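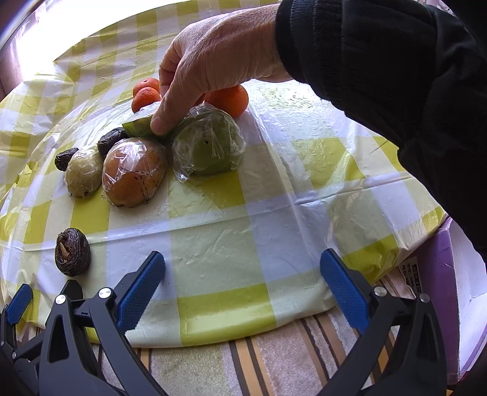

Oranges on the checked tablecloth

Home | News | Term dates | Parents | Governors | Contact

Search this site
Enter keywords Go

School newsletter, 30 Jan 2020

Changes to lunch orders and the dinner money system

From the start of March, lunches at Borkstead Primary will be ordered through the online account and no longer on the paper slips that go home in book bags. The account is the one you already use for trip payments, so there is nothing new to sign up for. If you have never logged in, the office can print your activation letter again. Please ask for Larysa Vasylenko.

We have 266 children on roll and the kitchen cooks for most of them. At the moment the slips are sorted by hand and a good number come back late or without a name. Orders made online go straight to the kitchen list.

How it will work

Choose meals for the week ahead by 9 am on the last school day of the week before. You can order for a whole half term in one go if you prefer. Changes can be made up to the same deadline. If your child is off ill, ring the office before 9 am and the meal will be credited to your account.

Children in Reception, Year 1 and Year 2 still get a free school meal under the national scheme, but you do need to place the order. Families who receive free school meals in the older classes will see a zero balance against each meal. Other children cannot tell who pays and who does not.

Packed lunches

Nothing changes for children who bring their own. Please remember that we are a nut-free school and that includes spreads and cereal bars. Grapes should be cut lengthways for the younger ones. Boxes and bottles need a name on them, as we have a shelf full of lost ones outside the hall.
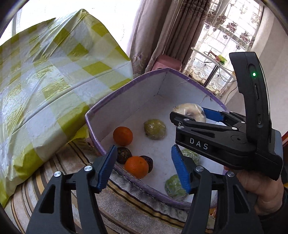
Allergies and special diets

If your child has an allergy, the kitchen needs a fresh form even if you filled one in when they started. Forms are at the office and should be back by the end of half term. Yevdokiia Hrynyshyn, our cook, will ring any family where the form needs talking through. Matvii Marchuk in the office can help with forms in other languages.

Old balances

Any money left on the paper system will be moved across for you. Please check the figure when you next log in and tell us if it looks wrong. Cash and cheques will be accepted until the changeover and not after it.

Parents who would like to be shown the system can come to the library after drop-off on the first two mornings of next half term. Bring your phone and your activation letter.

Recent items
Year 4 trip to Trukov Farm: what to bring
Reading morning with Solomiia Marchuk
After-school club places for spring
Car park and drop-off reminder
Letter from the head, Zakhar Dovhaniuk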